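Right, kettle's on, so let me tell you about my e-reader, because a few of you asked after I grumbled about it last night and I couldn't fit it all into one reply.

It's a Branard, the grey one with proper page-turn buttons down both sides. I've had it 8 years. It's been to Portugal, it's been in the bath (well, over the bath), and it has outlived two phones and a laptop.

Last week I got an email saying the shop on my model closes in November. You can carry on reading whatever's already on it, but you won't be able to buy anything new from the device, or download again anything you've taken off it. That second bit was in the small print and it's the bit that made me sit up.

You see, I'd been tidying. I'm one of those people who removes a book once I've finished it, as the thing only has 4 GB of storage and it gets terribly sluggish when it's nearly full. So most of what I've paid for over the years wasn't on it at all!

I logged in to the website to see what I owned and the answer was 220 books. I'd have guessed half that. Lots of crime, an alarming amount of bread.

You can download them one at a time from your account page, and each one asks if you're sure. I did a shelf's worth before bed and then my wrist started complaining.

Kwame Zakaria (some of you know him from the Celtham repair evenings) told me to try the old desktop program instead, the one they stopped mentioning years ago. It's still on the support site if you go in through the page for discontinued models. It looks dreadful and it wants to be your default everything, so say no to all of that.

But it has a "fetch all" button, bless it. I set it going before supper and it had finished by the time I'd washed up. Two books failed, both by the same publisher, and I've written to ask about those.

While it was working it reminded me I have 1548 highlights. Do export those separately, by the way. They don't travel with the books, they sit in a little text file on the reader itself, and you'll need a USB lead that carries data. Three of the leads in my drawer only charge, so I spent ages thinking the socket had died.

Several people have said just buy a new one, and I did go and have a look. The newest Branard is lovely and light but the buttons have gone, it's all tapping and swiping now. I read with gloves on at the bus stop half the year — buttons are the whole reason I like it.

Kavitha D'Souza has the Zavuvine and swears by it. She let me borrow it for a weekend and the screen is miles better than mine, much whiter, and it takes library loans without any faffing. The power switch is on the bottom edge though, so every time I rested it on my lap I turned it off.
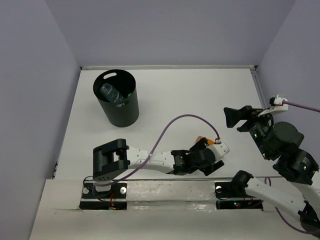

So for now I'm staying put. I'll buy books on the computer and copy them across with the lead, the way we all did at the start, and I'll look again when the battery goes. If anyone's still got the original cover for this model and doesn't want it, give me a shout, mine's held shut with a hair bobble.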